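Drostex Tabletop Demonstrations, data card

Version 2, released 2021-02-14
Maintained by the manipulation group at Amaral

Summary

Drostex is a set of short demonstrations of tabletop tasks, recorded with a hand-held two-finger gripper and intended for imitation learning. The operator holds the tool, carries out the task and puts the tool down. No robot is needed at recording time. A smaller part of the set was recorded by remote control of an arm fitted with the same fingers, and is kept in a separate folder so that the two can be trained on together or apart.

Version 1 should no longer be used. Its gripper widths were logged with the wrong sign in some sessions and cannot be repaired from the files alone.

Contents

handheld/ – 107 episodes, one folder each
remote/ – 29 episodes, one folder each
calib/ – camera intrinsics and the finger width table
splits/ – train and test lists, plain text
tools/ – loader, viewer and the Oso converter

Each episode folder holds the colour video, a pose file, a width file and a short text file naming the task. Pose and width share a clock with the video. The remote episodes also contain joint positions, which the loader ignores unless asked for them.

Tasks

Pick and place, pushing to a mark, stacking, and opening a hinged lid. There are 17 task variants in all; the names are listed in splits/tasks.txt and are stable between versions. A variant fixes the object and the goal but leaves the starting position to the operator.

Recording procedure

Operators were asked to start with the fingers open and clear of the object, and to hold still for a moment before moving. The same applies at the end. These still periods are left in the files. If your policy learns to wait, trim them with tools/trim before training – the default threshold is cautious and will leave a little behind.

Remote episodes were driven with a hand controller over a local link. The operator watched the camera view on a screen and had no direct sight of the table. Motion in these episodes is slower and has more pauses, and the loader does not resample it to match the hand-held part.

Episodes in which the object was dropped and picked up again are kept and marked "recovered" in the task file. Episodes that were abandoned are not included.

Coordinate conventions

Poses are given for the point midway between the fingertips, in metres, with rotation as a quaternion, scalar last. The origin is the first pose of the episode. There is no shared table frame. Width is the distance between the inner faces of the fingers.

Known problems

Tracking is weak over bare table. With no object in view the estimator has only the table surface to work from, and wood grain that runs in long parallel lines gives it little to hold on to along the direction of the grain. Glare makes this worse.
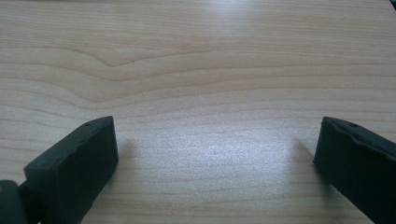 Drift in such stretches is mostly sideways and recovers once an object comes back into view. The affected spans are listed in each pose file under "low_confidence". In 12 episodes they cover most of the approach, and we suggest leaving those out when training on absolute poses. Relative poses over short windows are less affected.

The width reading lags the video slightly during fast closing. No correction has been applied.

Converting to other formats

tools/to_oso writes Oso episode files. It drops the confidence spans, as Oso has no field for them. A converter for Taston logs exists but has been tested on the remote part only.

Changes since version 1

Width sign corrected at source and all sessions exported again. Lid task added. Test list redrawn so that no recording session appears in both splits. Results on the old list are not comparable.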